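4. Setting out the fruit and vegetables

This section explains how to prepare the table with the Mureo play food set. Please read section 3 (Unpacking and first cleaning) before you start.

You need:
The Mureo play food set, item 569
One flat mat, grey
One potted tree (Dakach decoration, sold separately)
A table with a flat top

4.1 Preparing the table

1. Wipe the table top with a dry cloth. Remove crumbs and old stickers.

2. Lay the mat on the table. Press it with both hands until it is flat in all the corners.

3. Put the potted tree on the mat. The pot is tall, so place it always before the small pieces.

Caution: Do not lift the tree by the trunk. Hold the pot with both hands.

4.2 Placing the pieces

4. Put the large round piece on the table first. It takes the most space.

Note: If the round piece rolls, turn it until it stays in its place. Do not use glue or tape.

5. Lay the bananas next to the round piece. They may touch it.

6. Put the red grapes in front of the pot. Spread the bunch a little with the fingers, but do not pull the single berries.

7. Place the green wedge beside the grapes, with the lighter face visible.

8. Place the cabbage and the mango on the other side of the round piece.

9. The long green piece comes last. Lay it where there is still room.

Caution: The pieces are not food. Keep them away from the oven and from real fruit which will be eaten.

Note: The order of the colours is free. For a group of small children we recommend to keep the green pieces apart from each other, so the names are easier to learn.
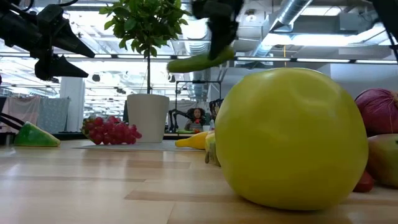

Figure 2. Fruit and vegetable pieces on the table, with the potted tree.

4.3 After use

10. Collect the small pieces first, then the round piece, and the tree at the end.

11. Wipe every piece with a damp cloth and let it dry in the air. Do not put the pieces in the dishwasher.

12. Put the pieces back in the Evau storage box. The weight on the lid must not be more than 900 g.

If a piece is missing or damaged, please see the list of spare parts on page 114.

Last revised: March 2026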